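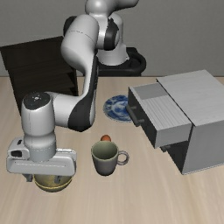 Stostis, the web software company, is joining forces with Plernville College to open a research center devoted to how people find their way around the internet when they can't see it well, or at all. The Closon Center for Web Access will open its doors in February on the college's north campus, and work on its first two studies starts the same week. One of them looks at the short text descriptions that sit behind pictures on web pages and are read aloud by screen readers. Many pages leave them blank or fill them with a single word, so a shopper hears "bowl" and has no idea that it's a yellowish bowl on a pale wooden tabletop, with a plain gray wall behind. The center wants to find out how much detail readers really want, and when a longer description starts to get in the way.

"I have been hoping for a place like this for years, and I still can't quite believe we get to build it here," said Arben Obradović, who will serve as the center's first director. "There are so many good questions about the everyday web that fall between departments — part software, part language, part plain good manners — and now we have a building where those people can sit down together!"

The second study will follow 244 adults with low vision as they carry out ordinary tasks online, such as paying a water bill, booking a bus ticket or filling in a school form. Participants will use their own phones and computers at home and keep an audio diary of what went well and what didn't. The diaries will be transcribed, stripped of names and made available to other researchers free of charge.

Stostis will pay for the center's first two years and will lend engineers to help with testing tools. The college will provide the space, the teaching staff and a review board that decides which studies go ahead. Under the agreement, Stostis has no say over what the center publishes, and any software written there will be released under an open license. 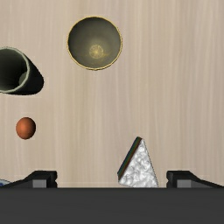
Students are a big part of the plan. The center will take on 54 undergraduates in its first school year, all of them paid, and they don't have to be studying computer science. Obradović is especially keen to hear from students in linguistics, law, nursing and graphic design, and from anyone who uses a screen reader every day.

"Some of the best ideas in our planning meetings came from a first-year student who wanted to know why every cookie banner on the web works differently," Obradović said. "I couldn't answer her. I'd love for us to be able to!"

The center will be housed in Bachmann Hall, which has step-free entry and a quiet room for recorded interviews. A public talk series will be held there every other Friday at noon, with live captions, and recordings will be posted on the center's website.

Applications for student positions are open now through the Plernville College careers office. People who would like to take part in the diary study can sign up by phone or online, or in person at the front desk of Bachmann Hall.

Media contact: Press Office, Plernville College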